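Hand-held gripper work at Vasitard stopped for five days after a gripper failed to release on command and pinched an operator's finger, the company said.

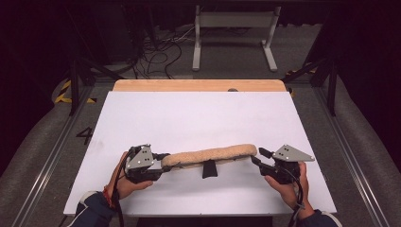

NELCOMBE, March – The fault was traced to a worn cable connector. Vasitard has checked 27 grippers and pulled seven from use.

"The jaws stayed shut when they should have opened," said safety lead Nuria Ayele.

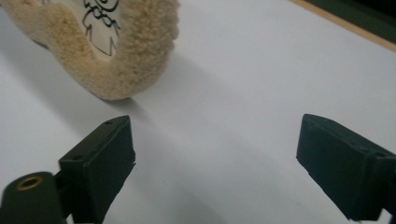

Work with soft goods has resumed at a lower grip force. The operator needed no treatment. Rania Kamel of Shiferaw, which supplies the connectors, said replacements would ship Monday.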